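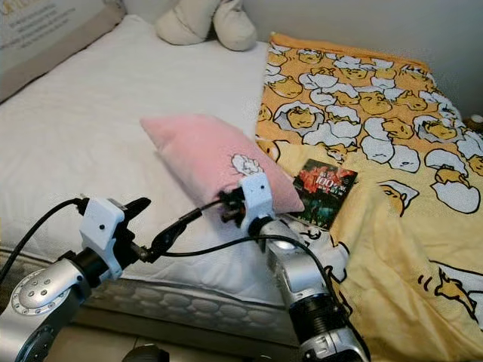 白いシーツと、うるさい毛布
大人の寝床に、もっと柄を

2023年8月22日

寝具売り場が好きだ。服の売り場よりも、食器の売り場よりも好きで、用がなくても寄ってしまう。とくに夏の終わり、タオルケットが値下げのワゴンに移され、入れ替わりに毛布が棚へ積まれはじめるころがいい。まだ汗をかいているのに、手だけがもう秋の毛足を探している。

今年はその棚の前で、たまご柄に捕まった。割れた殻の中で黄身がのんびり横になっている、あの手の柄である。黄色とオレンジがこれでもかと広がっていて、隣に並んだ灰色や生成りの毛布が急に無口に見えた。子ども用だろうと思って札を見たら、大人が足を伸ばして寝られる大きさだった。買うかどうか迷っている間に売り場を一周し、戻ってきて、まだあったので買った。

この特集は、そういう買い物をした人と、これからしそうな人のために書いている。

ベッドまわりは長いこと「落ち着いた色で」と言われてきた。雑誌の寝室特集(本誌も例外ではない)をめくれば、麻の白、砂の色、少し青みのある灰色。たしかにきれいだ。わたしも何年かそれで暮らした。ただ、朝起きて最初に目に入るものがぜんぶ砂の色だと、だんだん自分まで乾いてくる気がするのだ。寝室はお客に見せる場所でもないのだから、いちばん好き勝手をしていい部屋のはずなのに!

無地は一枚でいい

柄ものの寝具で失敗したという話をよく聞く。たいていは、ぜんぶを柄にしている。シーツも毛布も枕カバーも同じキャラクターで揃えると、セットで買った安心感はあるけれど、どこを見ても同じ顔がいて目の休む場所がない。

おすすめは、シーツだけ真っ白な無地にすることだ。これは本当に効く。黄色い毛布を半分めくったときに下から白が出てくると、毛布の色がぱっと立つし、ベッド全体が急に清潔そうな顔になる。ゴム入りのボックスシーツなら、四隅をきちんとかけて平らに張るだけで、上に何をのせても様になる。

素材は綿100パーセントをすすめたい。毛布のほうは化繊の起毛でかまわない、むしろあのふわふわは化繊の得意技なのだが、肌の下に敷くものは綿が気持ちいい。洗うたびに少しずつ柔らかくなり、角がとれていく感じがたまらない。わが家のSullonのシーツは買ったばかりのころ紙のようにぱりぱりで、正直なところ外れを引いたと思っていた。それがひと夏使ったら手放せなくなり、色違いを探したのだが、白しか作っていないそうだ。潔い。

しわは、かける前にほぼ決まる。洗濯機から出したらすぐに広げ、端を持って大きく振り、縫い目に沿って軽く引っぱってから干す。乾いたシーツは対角の順にかけていく。頭側の右、足元の左、頭側の左、足元の右。隣どうしでかけていくと最後の角が足りなくなって、マットレスを持ち上げながら汗だくになる。あれを毎週やっていた時期がわたしにもある。

枕をもうひとつ、眠らないために

寝る枕とは別に、抱えたり、背中に当てたり、本をのせたりするための小ぶりの枕がひとつあると、ベッドは昼間も使える場所になる。

一辺が50センチもあれば十分だ。それより大きいと腕の中で余り、読書のときに肘の置き場がなくなる。表の生地は、少し毛羽のある柔らかいものがいい。つるつるの生地は見た目が涼しげでも、壁に立てかけるとすぐ滑って寝てしまう。起毛のものは壁にも毛布にもほどよく引っかかり、置いた場所にいてくれる。

色の話をすると、黄色い毛布にピンクの枕、という組み合わせをどうか怖がらないでほしい。口で言うと駄菓子屋の店先のようだが、白いシーツが間に入ると不思議なほど仲がいい。どちらも暖かい色なので、ぶつかるというより、にぎやかに話している感じになる。ピンクは濃いものより、ミルクを足したような淡いもののほうが毛布の柄を邪魔しない。

それから、刺繍。枕の隅に小さなワンポイントがひとつだけついているものに、わたしはめっぽう弱い。羊だか雲だかわからないような、もこもこした白い子が端っこにいたりするともういけない。真ん中に大きくプリントされた顔は飽きることがあるけれど、隅の小さな刺繍はいつまでも飽きない。ふだんは忘れていて、枕を直すときに目が合う。その程度の付き合いが長続きする。プリントに比べて洗濯で薄れにくいのも刺繍のうれしいところで、洗うときは裏返してネットに入れれば、糸のほつれもだいぶ防げる。

柄を集めるひと

キャラクター柄の寝具ばかり集めている人がいると聞いて、Grenbridgeの住宅地まで会いに行った。クサヴェリ・ザレフスカさんの家には、押し入れの上から下まで毛布と枕カバーが詰まっている。数えたことはあるかと尋ねたら、先月ようやく数えたのだという。

「114枚でした。数えなければよかった」

いちばん古いのは子どものころに使っていたタオルケットで、くまの顔は半分ほど白く抜けている。それでも捨てる気はまったくないらしい。膝に広げて見せてくれる手つきが、アルバムをめくる人のそれだった。

ザレフスカさんの流儀は、しまい込まずにぜんぶ使うことだ。毛布は季節ごとではなく気分で替える。大きな仕事の前の晩は食べもの柄。パン、いちご、目玉焼き、なんでもいいが、おいしそうなものに包まれていると眠りに入るのが早いという。反対に、動物の顔がこちらを向いている柄は、目が合うので夜更かしの日に回す。

「柄には上と下があるんです。皆さん、あまり気にしないけれど」

言われて初めて気がついた。キャラクターが一方向に並んでいる毛布なら、かける向きによって、寝ている自分から見て全員が逆さまになる。ベッドの足元に立った人に見せたいのか、枕に頭をのせた自分が見たいのか。ザレフスカさんは迷わず後者で、部屋に入った人からは逆さまに見えても構わないそうだ。わたしは帰ってすぐ、うちの毛布をくるりと回した。

買うときに触るところ

柄に夢中になると、つい質を見忘れる。売り場で確かめてほしいのは縁だ。毛布の端をぐるりと指でなぞって、縫い目が波打っていないか、折り返しの幅が揃っているかを見る。縁がしっかりした毛布は、洗っても四角いまま帰ってくる。縁の甘いものは、ひと冬で昆布のようになる。

次に裏。表の柄がどれだけ鮮やかでも、裏が真っ白だと、めくれたときに少し寂しい。裏まで色が回っているか、裏が無地で染めてあるものは、寝ている間にどう乱れても絵になる。ArangoのMARKET通り沿いにある布もの専門店では、棚の毛布をわざと半分めくって並べていて、あれは見せ方としてとてもうまいと思った。

枕は、両手で挟んでぎゅっと押し、放してみる。ゆっくりでも元の厚みに戻ってくればいい。中綿が片寄っているものは、角をつまむと空っぽなのですぐにわかる。ファスナーがついていて中身を足せる作りなら、へたってからも長く付き合える。

品揃えでいえば、いま面白いのはZandnessの秋の寝具市だ。9月に入ると、会場には100を超える店が並ぶ。大きなメーカーの型落ちもあれば、古い生地で枕カバーだけを縫っている人の小さな机もある。昨年は開場と同時に入って、昼ごはんを食べ損ねた。今年は先におにぎりを食べてから行くつもりでいる。

毎朝、ほんの少しだけ

最後に、ベッドの整え方のことを。

ホテルのようにぴんと張る必要はない。毛布の柄が派手なら、多少ゆがんでいてもそれが景色になってくれる。わたしがやっているのは、シーツを手のひらで外へ向かってなで、毛布を片側に寄せて白いところを広めに残し、最後に小さい枕を真ん中あたりへ斜めに置く、それだけだ。まっすぐ置くと急にかしこまってしまうが、ちょっと傾いていると、いまにも誰かが寝転びそうな感じが出る。枕の端が毛布の縁に軽くのっているくらいが好みである。

毛布を片側に寄せるのには実用の面もあって、寝ている間にこもった湿気がシーツから抜けていく。起きてすぐに全面を覆ってしまうより、昼まで半分開けておくほうがいい。晴れた日なら窓も開けて、枕は一度ぽんぽんと叩いてから戻す。

たまご柄の毛布は、この原稿を書いている今日もまだ出番には早い。夜になっても暑い。それでもベッドの片側に広げてあって、昼寝のときには足だけ突っ込んでいる。冷房を少し強めにして使う毛布のうまさといったらない。

柄の毛布を持っている方、ぜひ編集部まで写真を送ってください。向きは、どちらからでも。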